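Storage bin

A storage bin is an open-topped container for keeping small or loose goods apart from each other. Also called a tote, parts bin or pick bin depending on the trade. Used in shops, kitchens, workshops, post rooms and farms.

History

Baskets and wooden boxes did the job for centuries. Metal bins came in with factory work - strong, noisy, prone to rust. Plastic took over once moulding got cheap. In Cornotley the seed merchant Pacheco kept its tin bins well into the plastic era, 4,000 of them by its own stock book, and a few still turn up at sales. Edith Correa's short history of the firm is the main source for this, now out of print.

Types

Stacking bins have a lip so one sits on the next. Nesting bins taper and go inside each other when empty, which saves space on the return trip. Some do both if turned round. Hopper-front bins have a low cut front for reaching in. Lids usually sold seperately.

Sizes

No single standard. Makers tend to work back from the shelf or pallet. Prekow sells 10 sizes, Ultgate 14, and the two ranges do not stack together - a common complaint.

Colour

Mostly a matter of habit. Blue and grey for general stock, red often for rejects, orange and yellow where bins need to be spotted quickly. Kitchens may have there own scheme to keep raw and cooked food apart. Yurani Escobar argued that more than a handful of colours stops being useful, as staff forget the code. Anselmo Quispe disagreed, see Labelling.

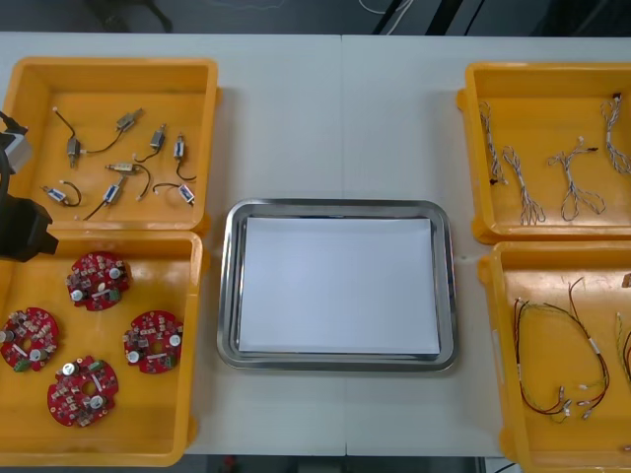
Orange plastic bins around a stainless steel tray.

Labelling

Card slots, stickers, or pen straight on the plastic. Quispe's system at Cornotley used colour and number together, up to 16 per bay.

Care

Warm water and mild soap. Sunlight makes some plastics brittle. Cracked bins should not be used for food.

See also: Crate, Basket, Pallet, Shelving

Contact us | Copyright Cornotley Reference | Back to top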